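Week 4: Bedding, linen and the small hotel

Welcome back, everyone, and I hope the readings weren't too heavy going. Last week we got as far as the front desk at Terkgate, so this week we head upstairs (at last!) to the bedrooms, where a small hotel earns most of its money and spends a fair bit of it too.

Let's start with the word "par", because you'll hear it from every housekeeper you ever work with. One par is all the linen needed to dress every bed in the house once. Most places like to hold three or more — a set on the bed, a set in the wash and a set resting on the shelf — and cotton does last longer if it gets that rest.

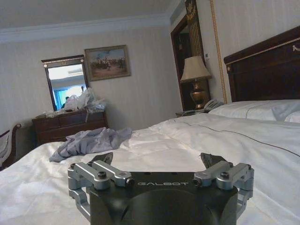 Now, duvets. The older houses on our list held on to blankets and a top sheet for years, and the Albridge case in your reader goes through the changeover in more detail than you'll probably want. Do read the laundry section, though. A duvet cover is quicker to put on than layers of blankets once you've had some practice, but it's a bulky thing to wash and dry, and Albridge had to rethink its whole laundry timetable. Their stock count that November came to 1106 pieces, and you'll need that figure for the exercise.

Colour is the other old argument. White can be washed hot and mixed freely between rooms, and a guest can judge it at a glance. Coloured linen hides a little wear but fades unevenly, so sets stop matching. 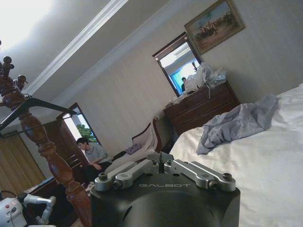

Jasińska's chapter is good on all this, and kinder to coloured linen than I am! Gredetti is drier, but the costing tables are worth your patience.

For next week, please work out the par level for a house with 12 double rooms, then bring your sums along to the tutorial. Rough working is fine.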